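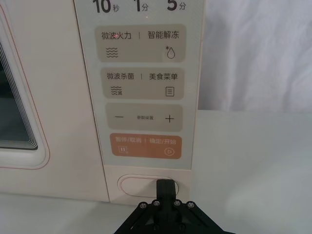
Amedeo Cirillo wrote in asking why the defrost button turns the edges of his mince grey while the middle stays solid, and whether the fault lies with the oven or with him. Neither, in most cases. Defrost programmes work by switching the power on and off, and thin edges thaw first and then absorb more energy than the ice beside them. The remedy is in the shape of the food and in the pauses.

## Defrosting

- Freeze mince flat, in a bag pressed to the thickness of a finger. A ball of mince can't be defrosted evenly in any microwave.
- Stop the programme halfway. Break off whatever has softened, put it in the fridge and continue with the rest.
- End the programme while there is still ice in the centre and let the food stand for ten minutes on the worktop.
- Cook it straight afterwards. Microwave-thawed meat has warm patches and shouldn't go back in the fridge raw for tomorrow.
- Bread needs no programme. Wrap one slice in kitchen paper and give it ten seconds, then check.

## Learning a panel in another language

Imported ovens are common in shared houses and the booklet is often missing. The panel can usually be worked out from a few characters and the icons:

| Marking | Meaning |
|---|---|
| 秒 | seconds |
| 分 | minutes |
| 微波火力 | microwave power |
| 智能解冻 | smart defrost |
| 微波杀菌 | microwave sterilising |
| 美食菜单 | food menu |
| 参数设置 | settings, changed with minus and plus |

Test the power setting with a mug of water before trusting it with food. Press once, note what the display shows, press again, note the change. Some ovens step down from full power and some step up. Write the result on a strip of masking tape and stick it to the side of the casing, where steam from the door won't lift it.

Don't rely on a sterilising programme for baby bottles unless the instructions for the bottle allow it. Anything metal, including a foil lid or a spring in a pump, stays out.

## Converting times

Packet instructions are written for a stated wattage. To convert, multiply the packet time in seconds by the packet wattage and divide by your own.

If you don't know your own wattage, measure it:

1. Fill a heatproof jug with one litre of cold tap water and take its temperature.
2. Heat on full power for exactly two minutes.
3. Stir, take the temperature again and work out the rise in degrees Celsius.
4. Multiply the rise by 35.

Mine rose 18.4 degrees, so 644 watts. The rating plate gave a higher figure, but the plate on many ovens states the power drawn from the socket as well as the output, and it's easy to read the wrong line. Repeat the test with fresh cold water once the oven has cooled. Two results that differ by more than 100 watts mean a reading error, most often water that wasn't stirred. 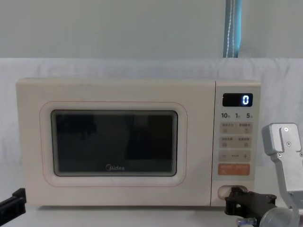 Use the measured figure for soups, rice and ready meals. It matters less for vegetables, where the quantity in the bowl has more effect than the power: 200 grams of frozen peas with a spoonful of water take a good deal less than twice that amount, and both should be stirred once.

## Cleaning

- Put half a lemon and a cup of water in a wide bowl with a wooden spoon standing in it. Heat on full until the glass steams over, and leave the door shut for five minutes.
- Wipe the ceiling first, then the walls, then the floor. Lift the turntable out, if there is one, and wash it in the sink.
- Clean the door seal with a barely damp cloth. Don't use a scourer on it.
- Switch off at the wall before wiping a touch panel. Spray the cloth and never the panel.
- Pale casings pick up a yellow film from frying. A little washing-up liquid on a soft cloth takes it off. Cream cleaners dull a matt finish, and the dull patch is permanent.

## Siting and sockets

Leave the clearance stated in the manual. If there's no manual, I allow 10 cm behind and 20 cm above. Keep tea towels and curtains off the vents.

Plug it directly into the wall. Marisa Santoro runs her oven and a 3000 watt kettle from one extension lead, which is over the limit for a 13 amp plug as soon as the kettle alone is at full draw with anything else switched on. Move the kettle to its own socket.

Don't run the oven empty. If children play with the buttons, keep a mug of water inside between uses and change it daily.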